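Notes for Session 7: Getting Two Arms to Share One Job

Hi all! Xuelian Zheng again, with the stuff I talked through too fast last time. Please read this before you come in, it's short.

We're working on the home build, the one we've been calling Zaveo (sorry to everyone who voted for Jeveo). The task for this half of the course is fruit in a basket, basket on a shelf. Sounds easy! My first go at it took 73 tries back in November, and most of those went wrong at the wrist.

A few things to keep in your head:

Start with the desk. If you bump it, re-measure the height before you run anything.

Give your cables slack. An arm reaching forward needs a lot more than an arm at rest, so test the longest reach slowly, by hand, with the power off.

Set both wrists to the same zero. I check mine against a ruler, and I'm fussy if they differ by more than 2 mm.

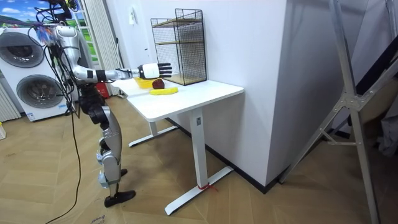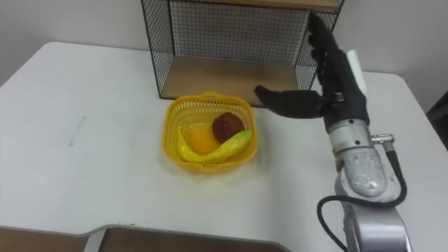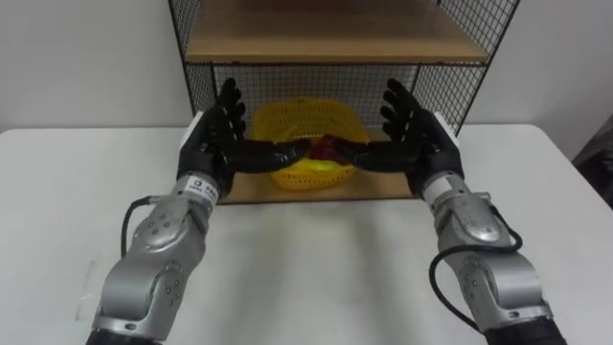 Toy fruit is fine for practice, by the way, and it doesn't go soft on you.

For homework, write out your grasp as a list of poses, with a stop after each one. Plan on 2 pages, and draw the arm at every stop (stick figures are great, mine are terrible). Then swap with your bench partner and see if they can act it out with their own hands. If they get stuck, add a pose where it happened and try again.

Bring your hex keys!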